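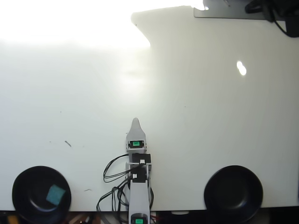

Help wanted: table person for the Gerano workroom (part time, starts in June)

Posted 12/03/2023

Hi! I'm Krisztina Mészáros and I run the workroom at Gerano, and I'm looking for someone to take charge of our tables. I know that's a funny job title. I tried "workspace assistant" and "studio support" and both of them sounded like you'd be answering phones, and there are no phones. There are tables, big plain white ones, and the whole place runs on whether they're clear and clean when somebody needs one.

A bit about us first. Gerano is a shared workroom on the second floor at 1515 Illés Street, over the frame shop. People book a table by the half day and bring whatever they're working on. We get paper folks, jewelry folks, people sorting their grandmother's photos, a lady who repairs board games, plus some longer bookings where the setup stays put for weeks. The white tops were my idea and I still love them. You can find a dropped bead on one! You can also find every pencil smudge, every ring from a coffee cup and every crumb of eraser, so there's the catch.

The job is 20 hours a week, mostly mornings, with one evening that we can pick together. A normal shift goes something like this. You come in, put the lights on, and wipe down whatever got left from the night before. We use a soft cloth and plain dish soap in water, and please no scrubby pads, ever, I've lost a tabletop that way and I'm still sore over it. Then you look at the booking sheet and set up for the day: chairs, lamps, mats, cutting boards, trash bags. Between bookings you've got half an hour to turn a table over. At the end you put stray stuff in the lost and found bins (label it with the date and table, otherwise it lives here forever) and sweep.

Longer bookings are a little different. Don't move anything on those tables unless the person has said you can. Wipe the open part, go around the rest, and leave cables the way you found them, even if it's killing you. It will kill you a little, if you're the right person for this.

The other piece of the job is light. The sun comes in hard on the window side and can really bounce off a white top, and I get complaints from anybody doing close work. I've got blinds and a folding screen and a lot of opinions, but I'm not there every morning, so I'd love someone who notices it and goes and fixes it before they're asked. If you have ideas about this please put them in your note, I'm all ears.

What I'm looking for:

Someone who likes a clear surface. I mean likes it, the way some people like a made bed.

Someone friendly who can tell a grown adult that their time is up and the next person is waiting.

You should be OK on your feet for a whole shift and able to lift one end of a folding table (I or somebody else will get the other end).

No experience needed. If you've bused tables, set up classrooms or worked in a library, tell me, that's all useful. We use Jistura for the bookings and it takes an afternoon to learn. I'll sit with you.

We have a freight elevator, and it works most days.

Pay is $20 an hour, every two weeks. You also get a free table for your own projects any time one isn't booked, and a shelf to keep your things on. Babatunde Balogun had this job before you and built an entire dollhouse on his shifts off. He's moving over to run our second room at Asen Hall in June, so he'll be around to train you the first 4 shifts, and after that he's a short walk away and very patient with texts.

To apply, write me a note. A page is plenty, half a page is fine. I don't need a formal resume, but tell me where you've worked and when you're free, and tell me what your own table or desk looks like right now (no wrong answer, mine is a disgrace). Drop it in the mail slot at the street door or mail it to Gerano, 1515 Illés Street, Box 888. I read everything and I write back to everybody, though it may take me a week or two.

If your note sounds like a fit I'll ask you to come by for a paid trial morning. We'll turn over a couple of tables, I'll make coffee, and you can see if you can stand me.

Oh, and bring shoes you don't mind getting soapy.

Krisztina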